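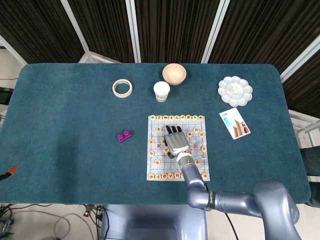

Progress report: xiangqi loan sets, February

Prepared by Lleucu Hopkin for the Ruggiero fund

1. Stock. The store now holds 27 complete sets. Each has a square paper board with the grid and river printed in reddish pink, and round wooden pieces with carved characters. Checking and sorting of loose pieces finished on Friday. Of 173 spare pieces, two had splits and were discarded.

2. Table covering. Felt is now used under the paper boards. The dark teal cloth gives enough contrast with the pale paper and cream pieces, and the board lies flat on it without tape. Cloths for the remaining tables are on order from Wevov.

3. Sessions. Beginners at the Lunik room start from the full opening position, with nine pieces on the back rank. Reading the characters is still the slowest part. Ania has drafted a one-page key, to be printed at board size.

4. Open items. Two boards have worn along the fold and need replacing. The cost fits within the current materials line. Storage boxes are not yet labeled.

Next report: after the spring loan period.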